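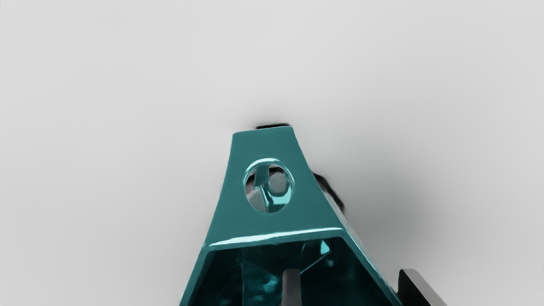
Hi, and welcome to Zuvano! I run a small styling and archive-clothing studio, which is a grand way of saying I own far too many coats and I lend them out to people who need to look good in a photo.

I started out steaming shirts at Lavero, a bridal and eveningwear shop where I was paid mostly in alterations (I still have the green trousers). After 4 years of that I went out by myself with two clothing rails and a borrowed van. These days the archive runs to 2,525 pieces, everything from opera gloves to ski suits, and yes, I've tried on nearly all of them.

So what do I do all day? Mostly I dress people for magazine shoots, album covers and the odd red carpet. You tell me the mood, I pull the looks, we do a fitting, and then I hover off to one side with a lint roller until the last shot is done. I also rent straight from the rails to other stylists -- you can take up to 40 pieces at a time, and I'm pretty relaxed about returns as long as you text me first.

The part I'm proudest of is the Oláh collection, a whole wardrobe of seventies stage clothes I bought in one go from a costume house that was closing down. Sequins, capes, the most ridiculous collars you've ever seen! It took me an entire winter to mend. A few pieces are too fragile to wear now, but you're welcome to come and look at them.

The studio is upstairs in the old Radden building, second door after the landing. Visits are by appointment, and February is always packed with awards fittings, so write early if you need something then. Please don't bring coffee near the white rail. I do have a kettle, a very comfortable sofa and strong opinions about shoulder pads.

Drop me a line with your dates, your sizes and a couple of pictures you love, and I'll start pulling things.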